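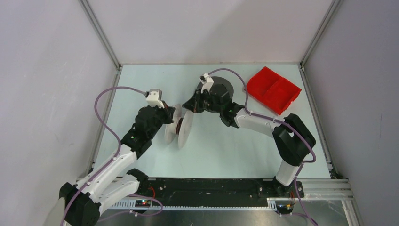
How to seal a terracotta pot (inside only)

31 Jul 2023, by Narendra Vashisht

Quick one. Did a batch of these over the weekend and people keep asking how. Bare terracotta drinks water and leaves rings on shelves. Sealing the inside slows that down a lot.

What you need

Terracotta pot, unglazed. Mine are the plain Novlow ones
Provitz clear sealer, water based
Sandpaper, 200 grit or close
Stiff brush, old paintbrush, rag
Masking tape

1. Clean it

Scrub inside and out with plain water. No soap. Old pot with white crust? Splash of vinegar, scrub again, rinse well. Then let it dry all the way through. Overnight is not enough if it's a thick one, give it two days somewhere airy.

2. Sand

Light pass on the inside and the rim. Wipe the dust off with a dry rag. Tape over the drain hole from the outside so you dont drip on the table.

3. First coat

Thin. Start at the bottom and work up, stop at the rim. It will soak in fast and look like you did nothing — normal. Wait 4 hours.
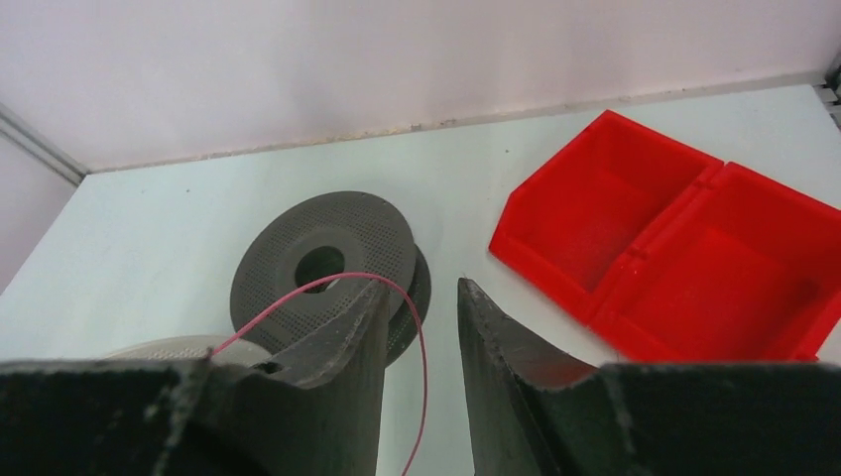
Ekua Essien: I do the rim too, otherwise damp creeps over the top and the outside goes patchy right under the lip. Just a finger's width down the outside.

Fair point, doing that from now on. If you want the outside to age and get that mossy look, stop at the finger's width.

4. More coats

Two more, same wait between each. Go easy in the corner where the wall meets the base, it pools there and stays tacky for ever.

5. Let it cure

Pull the tape. Poke the drain hole clear with a skewer if any sealer got in. Then leave the pot alone for a week before soil goes in. Smell should be gone by then. If it isnt, wait. 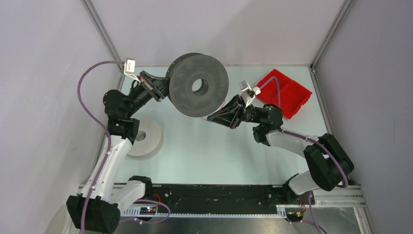 Dark gray spool, held from both sides

6. Test it

Pot on a dry paper towel, tape back over the hole, bit of water in the bottom. Check after an hour. Damp spot on the wall = you missed a bit, dry it out and recoat.

Sealed pots hold water longer so water less. Succulents especialy — leave those in bare clay.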